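## Chapter 12: Keeping Milk Cool, and Keeping the Power Bill Cooler

Most of us who grew up around dairies remember the vat room long before we remember the herd. It hummed, it smelled of steam and rubber, and somebody was always telling you to shut the door. I mention this because the vat room is where we are going to spend the next few lessons, and students who have come fresh from the chapter on pasture are sometimes a little disappointed to be led indoors. Please don't be! There is a good deal of money in that room, and a fair bit of it leaves by way of the power meter.

We'll follow one farm through the whole chapter. Glória Coelho milks 890 cows at Arroyo, on the river flats below Veston, and she was kind enough to let us sit at her kitchen table one August with twelve months of power bills spread out between the teacups. Her herd is larger than many you will work with, but the sums are the same for a small shed – you simply carry fewer noughts.

Milk leaves the cow at body temperature and has to be brought down quickly. On Glória's farm that work is shared between a plate cooler, which uses bore water, and the refrigerated vat, which uses electricity. The more heat the water carries off, the less the vat has to do. When we first looked at the bills, cooling made up more than 13 per cent of the farm's total power cost, and Glória's view was that it ought to be lower. She had been putting off the question for a couple of seasons, as busy people will, and I think many readers will sympathise.

There were two quotes on the fridge door. One, from Zendesach, was for a larger plate cooler with 76 plates. The other, from Sonside, was for a unit that recovers heat from the vat's compressor and uses it to warm the wash water. You might like to think, before turning to the worked figures, about which you would have chosen, and what else you would have wanted to know. What does the bore water do in a hot spell? How many litres go through at the morning milking, and how many in the afternoon?

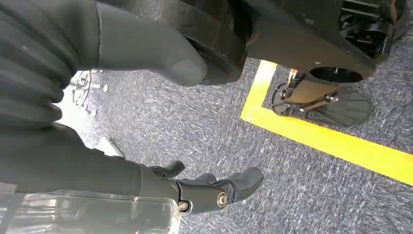 Page 213

Keep those questions in your notebook, for we shall come back to each of them. Section 12.1 deals with water flow and the plate cooler, and it assumes you can still read a flow meter (if you are rusty, the appendix has a short refresher). Section 12.2 moves on to the vat and its compressor, and 12.3 to hot water, where Glória's two quotes are set side by side over their working lives.

You will need a calculator, a pencil, and a recent power bill from a farm you know. If you can't borrow one, use the Arroyo bill printed at the start of Section 12.1.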